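Care of Coins and Medals in the Home

Guidance for private owners, issued by the Mutgate Numismatic Service

Most damage to coins kept at home occurs during handling or cleaning. Owners are asked to read these notes before removing any piece from its holder.

Handling

Wash and dry the hands thoroughly. Hold each coin by its edge, between thumb and forefinger, and keep it low over a folded towel. Do not speak directly over an uncovered proof coin, as small drops of moisture leave spots that cannot later be removed.

Cleaning

Coins with possible collector value should not be cleaned. Metal polish, baking soda, vinegar and toothpaste all remove part of the surface, and a polished coin will generally sell for less than a dull one.

Loose dirt on ordinary circulated pieces may be treated as follows. Place the coin in a plastic dish of distilled water for 15 minutes. Replace the water and repeat up to 3 times. Pat dry with a soft cotton cloth; do not rub. Leave the coin on fresh paper towel overnight before returning it to storage.

Storage

Soft vinyl pages should be avoided. With age they release a green, sticky residue that attacks copper and silver. Polyester flips and hard capsules are suitable. Cardboard holders closed with staples should be opened with care, and the staples pressed flat afterward.

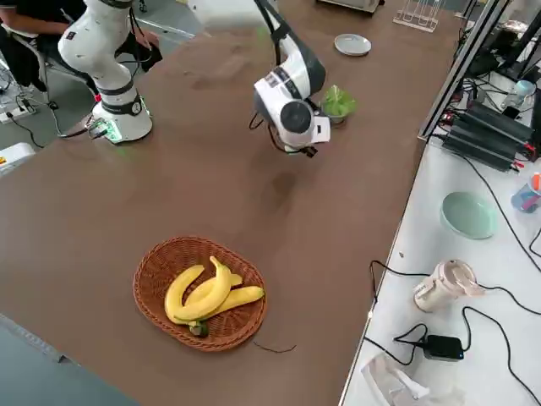

Relative humidity in the storage area should remain below 40 percent. Attics, basements and kitchen cabinets are unsuitable. A packet of silica gel may be kept in each box and should be renewed every June.

Wooden drawers, especially oak, give off acids and should not be used for uncovered coins. Where a family cabinet must be kept in use, each piece should be placed in a capsule first.

Records

Write the date, denomination and source of each coin on a card before placing it in the box. Use pencil. Cards should be stored beside the holders and never inside them.

Questions concerning inherited collections may be addressed to Maëlys Fleury, Collections Care, at the Mutgate office after 11 a.m.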